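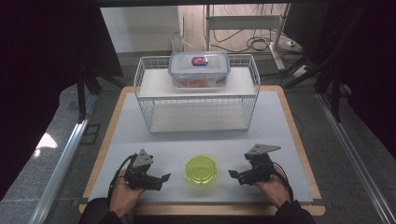
Clear container with blue lid on the top shelf of the wire rack, green lid on the board in front.

Ticket: reading site - ebook of Hoarau novel broken after chapter 4
Status: open, partly fixed
Handled by: Torquil Innes

Reported
Reader downloaded the epub of the Hoarau novel (the old salvage-crew one, 319 pages in the paperback) from our reading list page. Chapter 4 ends fine. Next page is chapter 11. Chapters 5 to 10 not in the contents and can't be found by searching. She's read the paperback years ago so she knew something was off - a first-time reader might just think the author skips the whole voyage out. Reader on a Prekley e-reader, second copy on her phone, same result both places.

First look
Downloaded a fresh copy. Same thing. So not her device. Web version on our site is complete, all chapters, checked by scrolling through. Only the epub is bad. The plain text file is OK too.

File size is smaller than it should be. Not by a lot, the cover scan takes up most of it, probably why it got past everyone.

Tried
1. Rebuilt the epub from the web version. No change.
2. Rebuilt from the plain text. Chapters all present! But every italic gone, and this book needs its italics - the ship talks in italics. Without them you can't tell who is speaking in the argument at Stulport, two pages of it.
3. Cleared the cache on the converter and did step 1 again. No change.
4. Opened the bad epub and looked inside. Chapter files 5 to 10 do exist. They just aren't listed in the reading order.
5. Added them by hand, in order. Opens right on my laptop. On the Prekley it goes 4, 10, 5, 6 and so on. It's sorting on file name and "10" comes before "5".
6. Renamed files with a leading zero, 01, 02 etc. Fixed the order on the Prekley. Broke the footnote links, which pointed at the old names. Of course.
7. Find and replace on the links. Footnotes work again except for one in chapter 9, see below.

Cause (I think)
The chapter break in our source is a row of three asterisks. Proston, who typed up the first part years back, used a centered dot from chapter 5 on and then stopped. Converter reads the dot as a scene break, so never makes a heading, so no entry. Web version doesnt care because it's one long page. Haven't proven this, but swapping the dot for asterisks in chapter 5 alone made chapter 5 show up in the contents, so pretty sure.

Still broken
- Footnote in chapter 9, the one on the asteroid tax. Goes to the top of the chapter instead of the note. Looks like there were two notes with the same number in the original printing and our copy kept both.
- Page markers drift. By the end we're at around 200 when the paperback is well past that. Low priority, only matters for people quoting from it.
- Back cover blurb is in the file twice. Harmless. Leaving it for now.

Workaround sent to reader
Told her to delete the old copy first, THEN download again. If she just downloads over the top, the e-reader keeps the old contents list and she'll still see the gap. Bookmarks will be lost, sorry. If the Prekley still shows the old one, restart it and open the book from the file list, not from the recent shelf.

Update, 4:00 pm
Reader says chapters all there and in order. Her bookmark was in chapter 3 anyway. She also says the name of the second mate changes spelling between chapter 6 and chapter 8. Checked the paperback, it changes there too. Not touching it - we match the printed text, even when it's wrong. Could go in the notes page maybe.

To do
- Replace the dots with asterisks in the source for 6 to 10, rebuild properly, and drop my hand-edited file
- Check the two sequels, same typist
- Sort out the double footnote
- Put a line on the reading list page telling people who downloaded before December to get it again

Leaving this open untill the sequels are checked. T.I.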